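About Trindlow

We help small firms buy robots they can afford, and talk them out of the ones they can't. It's a strange way to run a business, but it has kept the lights on.

Trindlow began when Lalus, a packaging firm, asked us to look over a quote running to 37 pages. The arm was on page two. Everything after that was extras.

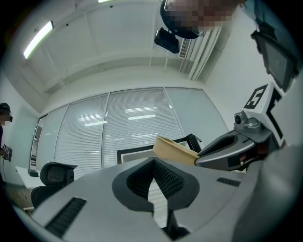
Our budgets start with the dull things: spare fingertips, cables, training time, somewhere to put it all. A first review costs £400. If you plan to spend under £3000, we'll probably suggest you keep your money and ring us next year.

We take no commission from suppliers. Several have offered, and the biscuits were very good.

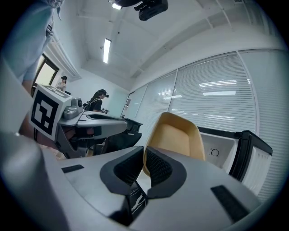 Bunnag, our planning sheet, is free to download and has been opened over 1000 times, mostly by people hoping for a different total. Ernumen is its big sister, for firms with more than one site and a finance director.

New reviews are booked from February. Please send the whole quote, small print included. We read that bit first.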